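The Round White Machines Come Back to the Kitchen

Glossy covers, soft corners and a mauve panel: the household appliance wants to be looked at again

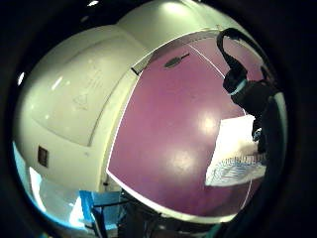
A reader in Skemau wrote to us in August that she had waited all her life for an appliance without a sharp corner, and that now she does not know where to put it. Her kitchen was built for boxes. Between the cupboard and the window there is a place which is square, and in a square place a round machine loses a lot of room.

Her letter describes well the problem of many homes at this moment. For many years we bought appliances that disappeared. They were flat, they stood in a row, and some were hidden behind a door of the same color as the cupboards. Now the shops show again big white covers with a curve, and beside the white there is often one strong color. Mauve is the color of this season, and I did not expect that I would like it.

At Gistside, the home store near the river, the round models have their own corner on the second floor. On the Saturday of my visit it was the only busy part of the department. People put their hand on the covers as they passed, in the way one touches a car. The cheapest large model in that corner cost 1,175, and the same model with a colored panel cost 1,635. It is much money for a color. The salesman told me that most customers ask for the price of the plain one and then go home to think about the other.

The glossy surface has its difficulties. It shows each finger and it shows the lamp of the ceiling. In my own kitchen I clean the white parts with a soft cloth, warm water and one drop of dish soap, and then I dry them at once with a second cloth. The line where two panels meet is the worst place. Flour goes in there and stays. I use an old toothbrush for it, almost without water.

The cable also needs a little thought. A flat appliance hides its cable behind the back, but a curved one stands away from the wall and the cable is seen from the side. The small workshop Henao, on the market street in Skemau, sells covers of cloth for this purpose and will cut them to your length while you wait. I bought one in gray. It is fine, although it collects dust.

If you have an older kitchen, measure before you fall in love. The widest point of a round cover is usually in the middle and not at the foot, so a measure taken on the floor tells you nothing useful. Lalari, a maker of cupboards, advises to leave 6 centimeters free on each side, and 7 if there is a drawer near. The reader with the square place has left less than this. She writes that the drawer opens, but only if you lift it a little.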